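About Metcombe Flooring

Metcombe Flooring supplies and fits carpet for offices, schools, surgeries and workshops. The company was started by Crisóforo Solís, who had been a fitter since leaving school, and Ka-ming Hsueh, who ran the order desk at a carpet warehouse. They still run it between them. Crisóforo looks after surveys and fitting. Ka-ming looks after samples, stock and accounts.

We work from a unit on the Brola estate, with a showroom at the front and the cutting floor behind it. The showroom holds 63 carpets in full-width lengths as well as the usual sample books. Please walk on them. A stripe that looks bold in a book can look quite plain once it covers a whole room, and the only way to judge it is to stand on it.

What we fit

Most of our work is hard-wearing carpet in greys, blues and browns. Fine stripes are the most popular choice for rooms where people work all day. The mix of light and dark lines hides fluff and scuffs between cleans, and small things that get dropped are still easy enough to find if they have some colour to them. Customers who want a plain carpet often go home with a striped sample to compare, and we are happy to lend both.

Stripes need more care in the fitting. The lines have to run true to the longest wall or the doorway, and where two lengths meet they have to meet properly. We mark out the room before anything is cut and agree the direction with you on the day of the survey. 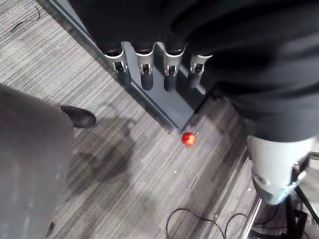 How a job runs

Surveys are free within our delivery area. We measure, check the subfloor and ask what the room is used for, including anything heavy that will stand on the carpet or be moved across it. A written price follows within 7 working days and covers uplift of the old flooring, adhesive, door bars and waste.

Our store holds up to 2,000 square metres, so common colours can usually be fitted without a long wait. The Oria and Mansour ranges are made to order and take longer. Furniture can be moved by us if it is agreed beforehand.

Every fitting is guaranteed for 2 years. Please keep any offcuts we leave you, as they are from the same batch and will match if a patch is needed later.

Visiting

The showroom is open from 8.30am to 5pm. Parking is at the side of the unit, and the entrance is step-free. We close for stocktaking at the end of May.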